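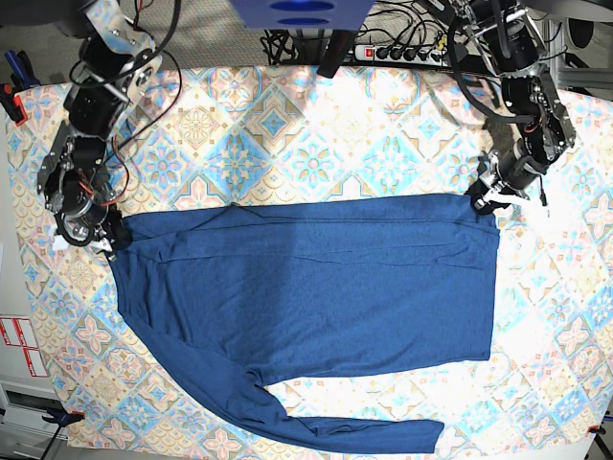 Section 4. Folding long-sleeved shirts

This section covers shirts with full-length sleeves. For short sleeves, see Section 3. Use a table wide enough for the shirt to lie flat with the sleeves out. A tablecloth may stay on if it is smooth and does not slide.

Before you start

Check that the shirt is fully dry. Empty any pockets. Fasten the top button and every second button below it, if the shirt has them.

Laying out

1. Hold the shirt by its two upper corners and lower it onto the table.

2. Pull the corners gently apart until the fabric between them is straight. Do not stretch the collar.

3. Find both sleeves. If one is caught under the body, lift the body on that side and draw the sleeve out by the cuff.

4. Smooth the body with the flat of your hand, working from the center to the sides. Diagonal creases usually mean that one corner is lower than the other. Lift that corner and set it down again.

5. Straighten each sleeve from shoulder to cuff and press out any bunching at the bend.

Note: On a brightly patterned cloth, a hem can be hard to see. Run a finger along it to check that it is straight.

Folding

6. Turn the shirt face down, keeping the sleeves out to the sides.

7. Place the Zunari folding board on the upper back, with its top edge just below the collar.

8. Fold one side over the board. Fold the sleeve back on itself so that it points toward the hem. Repeat on the other side.

9. Slide the board out from the collar end.

10. Bring the hem up to the middle, then fold once more to meet the collar. Turn the shirt over.

Caution: Do not iron on or against the board. Heat will warp it.

Storing

Stack heavier shirts at the bottom. Denim and similar fabrics hold a fold line, so refold them along a different line if they stay in a drawer for a whole season.

Replacement boards are listed under part number 443.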